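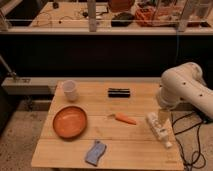

Setting up a small robot arm at a low table: workshop tips

These notes are for anyone putting a small arm to work in a shared workshop or a spare room. They come from the build Rahel Bachmann and I have been doing since August. We are teaching ours to sort out a table of kitchen odds and ends, but most of this applies whatever you want the arm to pick up.

The table

A plain plank top is good enough. Ours is made of pale boards with visible seams, and the seams are useful because they give you straight lines to measure from. Before you fix anything down, run your palm along every join. A lip you can barely feel will stop a sponge from sliding and will catch a gripper that comes in too low. We took ours down with a sanding block and finished with a rub of Gestby wax, thinly applied and buffed after 20 minutes. Thick wax leaves a shine, and shine confuses a fixed camera.

Keep the table low. You will be leaning over it a lot to put things back, and a low top also lets you see the gripper from above without standing on anything.

Choosing things to practise on

Start with objects that differ in shape and stiffness. A shallow orange bowl, a plastic cup, a blue sponge and something carrot-shaped will keep you busy for weeks. The bowl stays on the left and doesn't move between runs. The cup goes behind it, near the far corner, where the arm is least likely to knock it on the way past.

Cups are harder than they look. Thin plastic bends under the fingers, and a see-through one is difficult for the camera to find against pale wood. If yours keeps being missed, put a strip of masking tape round the rim for the first few sessions and take it off later.

Colour matters too. An orange thing in an orange bowl is a fair test, but leave it until the easy pairs are working.

Setting the pick height

Bring the gripper down by hand, in small steps, with the power on and the speed at its lowest setting. Stop when a sheet of thin card will just slide underneath. Write that height down. Then put the object in place and try again, this time closing the fingers a little at a time. 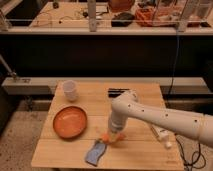
Soft items need less grip than you would think. Close until the object stops turning when you nudge it, then add one small step and leave it there. If it squashes, open the fingers fully and start again -- backing off halfway gives a different result each time. Check the height again whenever the table has been moved, even by a hand's width.

Florian Kaufmann, who has the bench next to ours, sticks a dab of rubber sheet inside each finger with Sekell contact glue. It works well on hard plastic. On sponge it grips too well and the sponge comes up again when the arm lifts away.

Cables

Give the arm more slack than the drawing says. Move it to the furthest point it will ever reach, in both directions, and only then tie anything. Use hook-and-loop straps, not zip ties, for the first month. You will be undoing them.

Keep signal leads and mains leads apart where you can, and make sure no loop on the floor sits where you put your feet. A tangle of black cable on grey carpet is easy to miss at the end of an evening. We still need to sort ours out properly.

Keeping a log

We use a Zerouali squared notebook and a pencil on a string. One line per run: what was on the table, the height, the grip setting, and whether it made it into the bowl. We set ourselves a target of 2,000 runs and stopped at 2,294. Of the last batch of 31, the failures were nearly all on small pieces. 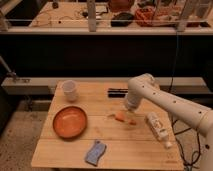 Small pieces want their own settings. Come straight down, slowly, and aim for the middle of the longer side. If two bits are lying close together, take the outer one first, so that the fingers have clear space on at least one side. Copying the numbers from a bigger object will only push the piece along the boards.

Bottles on their side are a separate job. Face the cap the same way each time until the arm is reliable, then start turning it.

Wiping down

Brush the crumbs off before you wipe. A damp cloth is enough for the boards, and a dry one for the arm. Don't spray anything near the joints. We keep a tub of Endance hand cleaner by the sink for after the glue, and it takes pencil off the wood as well if you use very little.

Switch off at the wall, and park the arm clear of the table edge.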